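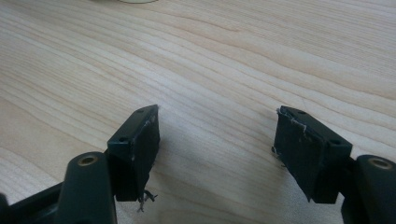

Velulari Girths – Frequently Asked Questions

Which girths does this page cover?
The Velulari dressage girth (item 2856) and the Velulari long girth (item 2416). Both are made by Sudska and sold through Lagman. Questions about saddle pads and breastplates have their own page.

How do I measure for a long girth?
Put the saddle on without a pad thicker than the one you normally ride in. Run a soft tape from the middle hole of the billets on one side, under the belly, to the middle hole on the other side. Round to the nearest even size in inches. If you fall right between two sizes and your horse tends to gain weight over the summer, take the larger one.

How do I measure for a dressage girth?
The method is the same, but your saddle needs long billets. When the girth is fastened, the buckles should sit at least a hand's width below the saddle pad and well clear of the elbow. A dressage girth that is too short puts the buckles right behind the elbow, where they can rub.

Can I go by the size of my old girth?
Only if the old one fit well. Leather and elastic both stretch, and a girth that has been in use for a few years can be a full size longer than what is printed on it. Measure it buckle to buckle, laid flat, and compare that number with the size chart.

What is it made of?
The outer layer is 1000 denier nylon. The lining is a removable synthetic fleece, attached with hook and loop strips. The buckles are stainless steel with rollers. There is elastic at both ends on the long girth, and at both ends on the dressage girth as well – earlier versions of the dressage girth had it on one side only.

How do I clean the lining?
Pull it off the girth, brush out the loose hair, and wash it cold on a gentle cycle. Use a mild detergent and no fabric softener. Let it air dry. A dryer will mat the fleece, and we can't replace a lining that has been through one. 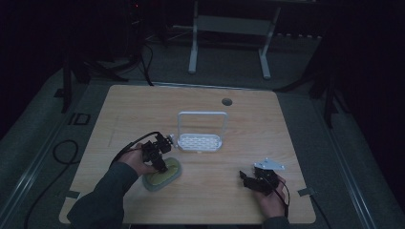

Green sponge and white dish rack on a light wooden table, with a hand-held gripper.

And the rest of the girth?
Wipe the outside with a damp sponge after riding. Dried sweat makes the nylon stiff along the edges. If it needs more than that, rinse it with plain water and hang it by the center, out of direct sun. Dry the buckles with a cloth so they don't spot.

Can I use saddle soap on it?
There's no need to. It leaves a film on nylon that picks up dirt. Keep it for the billets.

My horse gets girth rubs. Will this help?
It may, if the rubs come from a hard edge or from pinching at the elbow. It won't help if the saddle is sliding forward and taking the girth with it. Have the saddle checked first. If the skin is broken, let it heal before using any girth, and call your vet if it isn't getting better.

How tight should it be?
You should be able to slide your flat fingers between the girth and the horse with light resistance. Check once before you get on, and again after a few minutes of walking. Go up evenly on both sides, one hole at a time.

How much does it cost?
Either girth is $179 in all sizes, including one lining. Spare linings are sold separately in black, brown, and natural.
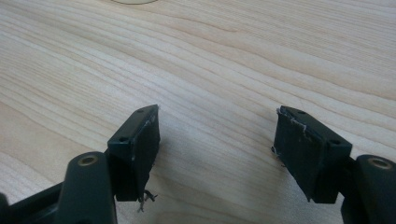
Light wooden tabletop and the fingers of a hand-held gripper.

Can I return a girth I've tried on?
Yes, within 30 days, as long as it was tried over a clean towel or thin cloth and has no hair or sweat on it. Girths that have been ridden in can't be returned for size. Manufacturing faults are handled under the warranty.

How long is the warranty?
Two years on stitching, buckles, and elastic. Linings are covered for six months. Keep your receipt or order email.

Do you do repairs?
Elastic and buckle repairs go to Dotico, our repair shop. Wash the girth before sending it in. Turnaround is usually two weeks, longer in October when most barns send in their blankets.

Who do I contact about fit?
Jericho Bautista answers sizing questions for Lagman. Include the make of your saddle, your measurement, and a side view of the horse with the saddle on and girthed up.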